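File fold

The file fold, sometimes sold as the Beline method, is a way of folding household cloths into narrow strips, then into small packets that stand on edge in a drawer or basket. Its origin is unclear. The Beline company's claim to have devised it is doubtful, as similar folds appear in older laundry manuals.

Supporters say it saves space. The figure usually repeated, 30 percent, comes from a Beline leaflet that gives no drawer size and no cloth thickness. A household survey in Flumau drew 152 replies and found that most people who tried the fold had gone back to flat stacks by December.
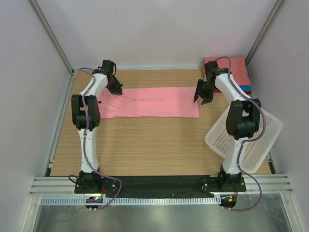

Flat stacking remains the common alternative and needs less preparation. Manuals tend to show the first fold on a perfectly smooth cloth, a condition seldom met at home. A pink cloth laid out as a long rectangle can still carry soft wrinkles along its length and bunch slightly at one end, while folded cloths in a plain stack take up just a back corner of the table. Whether standing packets would do better there has not been tested.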